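Right, thread time. The dishwashing demo broke on Sunday and I have learned SO much about one small number in a config file. Robot people, come and enjoy my pain.

Background: two arms, one table, plates and a scouring sponge. Daniyal Shaikh and I have been on this since September. The arm with the sponge has to find the plate, come down until it feels contact, then scrub in circles at a steady push. We call the controller Bimlow (no idea why, it was called that when I got here).

Run 57. Everything lovely. Sponge comes down, touches, starts scrubbing. Then the push starts climbing. And keeps climbing. And the arm's own idea of how hard it's pushing stays dead flat!!

Yasir Hayat was nearest the stop button and hit it before I'd finished saying "is it meant to –". Plate survived. The sponge has a permanent waist now.

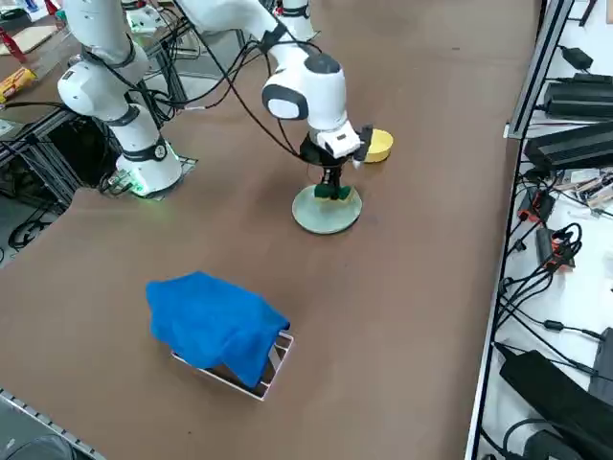
First theory was the force reading had frozen. Good theory, wrong. I pulled the log and the raw numbers were wiggling away happily the whole time. The filtered ones weren't.

Second theory (mine, I was very proud of it) was a cable tugging on the wrist. Spent an entire evening moving the arm about by hand and watching the plot. Nothing. Sorry cable.

Nighat Farooqui found it in ten minutes. There's a check that throws away any reading that jumps too far from the last good one. Sensible! Except once it threw one away, it kept comparing everything new against that same old value. So one knock on the plate rim and every reading after it got binned, forever.

So the controller is sat there thinking "bit light, push more", and nothing it does can change its mind. I find this beautiful and horrible in equal measure.

Why did it take 57 runs? The limit used to be 200. I dropped it to 40 the week before to get rid of some noise. Hello, it was me.

But shouldn't something else have stopped it? YES. There's a separate cut-out for too much force. It was reading the filtered number as well. Same blind spot, twice. Eluned Wogan went very quiet when she saw that and then drew it on the whiteboard in red.

What we've changed: the cut-out reads raw values now. If the filter bins five readings in a row, the arm stops and backs off. And there's a hard floor on how far down the wrist may go, whatever the forces say.

We tested it by feeding in the bad log from run 57. Stopped straight away. Then Daniyal knocked the rim with a spoon a few times on a live run and it stopped for that too. I cheered, I'm not ashamed.

Still open: it's a bit jumpy now. It backs off sometimes when the sponge catches on an edge, and I'd love to hear how other people handle that. Do you slow the approach, or let it retry?

Also if anyone has a favourite write-up on filters that go stale like this, please send it over. Nighat says she's seen the same thing on a sanding job at Grurholm, so we can't be the only ones – reading list very welcome.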